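## Bench notes: soft goods and the grasp planner

Hats deform, so a rigid mesh is no use to the planner. Dirkus now treats each hat as two parts: a brim, which can be pinched, and a crown, which is left alone.

- Sample 1000 grasp candidates, then drop any that cross the crown.
- Keep 4 for the motion check. More than that stalls the Indix queue.
- Plan both arms in one call. Separate calls ignore the other wrist.

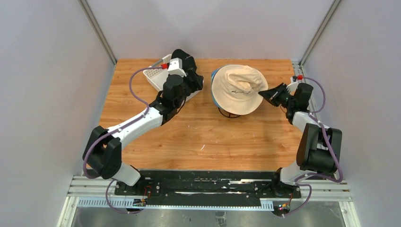 Approach the brim from the side at low speed – the force threshold trips early on stiff stitching. Corentin Mallet set it to 2 newtons in May and it has stayed there.

Add the basket to the collision map as a solid box. Perforated sides come back from the depth filter as noise, and the planner will try to route a finger through them.

Cable slack goes in as a padded cylinder along the forearm. Restart the perception node after editing the map; a reload keeps the old padding.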